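Arm stops with fault 41 when the hand is over the tray, how to find the reason?
Robots and Automation Help – Nilosville board

Sveinbjörnsson
posted Wednesday, September 26, 2018

Good day to all. I have a problem with a robot arm which has a hand with fingers, and a glove over the hand. We teach it to take small parts out of a cardboard tray with compartments. It goes well for maybe half an hour, then the arm stops above the tray and the controller gives fault 41. The manual says only "wrist communication lost". After a restart it works again, so I cannot catch the mistake.

I have already changed the cable from controller to computer and I have put the speed down to 20 percent. With slow speed the fault comes later, but it comes. The log shows the last good message 435 milliseconds before the stop.
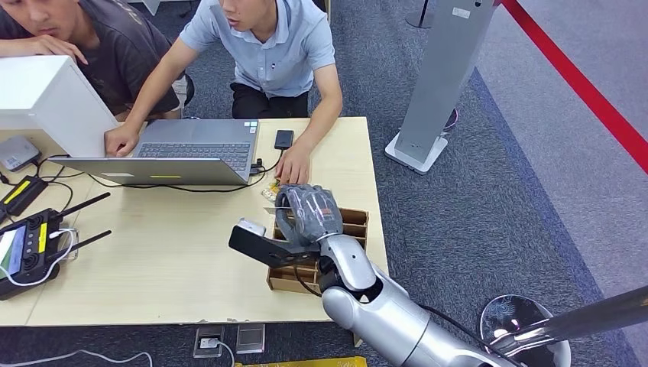
Firholm
Does it always stop in the same wrist position? If yes, I would look at the cable outside the arm first. When a cable hangs free from the wrist, each turn pulls a little on the plug. Fix it with a soft strap and leave a loop, then run the same program again. And please do not reach into the tray after the stop. A stopped arm can still have power.

ovgate_2
had same thing, was the glove. take it off and try

Firholm
The glove can make the fingers work harder, but then I would expect a current fault – not a lost message. Still, it costs nothing to test. Change only one thing each time, otherwise you will not know what helped.

Sveinbjörnsson
Thank you both. It stops mostly when the wrist is turned far to the left. I will strap the cable tomorrow and write the result in this thread.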